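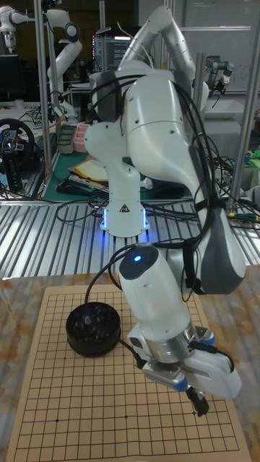

Vudum is a set of improvised music recordings with a notes file attached, and most of what has been written about it oversells it. The blurb that went around with the first copy called it a complete record of the Plillport improvising scene. I doubt any such record could exist. What we have is 60 sessions by players who mostly knew each other already, taped in one room with the same pair of microphones. The rhythm section plays under everything like black cables zip-tied along a robot arm, always there and easy to stop noticing, and on the quieter takes it is hard to say who is following whom. Anyone planning to use the files to say something general about free playing should read the rest of this page first.

What is in the folder

Each session is one stereo file plus one text file. The text file gives the instruments, the order of the pieces and whatever the players wanted written down, which in several cases is nothing. Takes run up to 30 minutes. Titles were mostly added later, by whoever was doing the labeling, and should not be treated as the musicians' own.

The Mnguni sessions are in their own subfolder. They are quartet dates, 4 players throughout, and they are the best sounding things here. They are also the least typical. If you average anything over the whole set, try it once with them left out and see if your result survives.

Labels

Every take carries a tag of "free," "loose theme" or "written." I don't trust the middle one. Two listeners tagged each take, they disagreed a lot, and the disagreements were settled by talking it over, with no note of who gave way. Their first answers were not kept. Tempo marks came out of Nodemon, our own beat-finding script, which does fine with a steady drummer and makes things up when there isn't one. A confident number in the tempo column means very little on a solo horn piece.

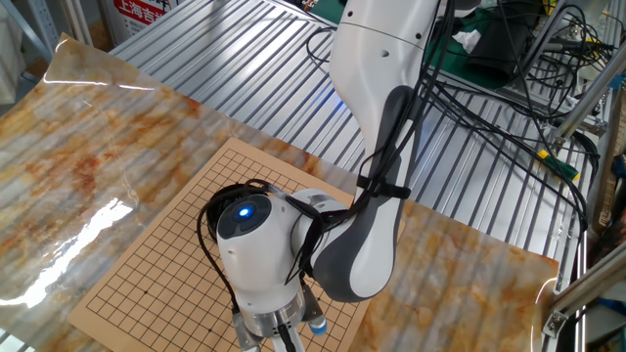 Known problems

- Left and right are swapped on some of the early files. We fixed the ones we caught.
- Applause was trimmed by hand, and a few endings went with it.
- "Percussion" covers everything from a full kit to a hand on a tabletop.
- Version 2 renamed the files. Lists made from version 1 will not match.

Use

Listening, teaching and small studies are fine. Please don't cite Vudum as proof that improvisers in general do anything. The players agreed to share the recordings, and they did not agree to stand in for everyone else. Corrections are welcome, preferably with the file name and a time in minutes and seconds.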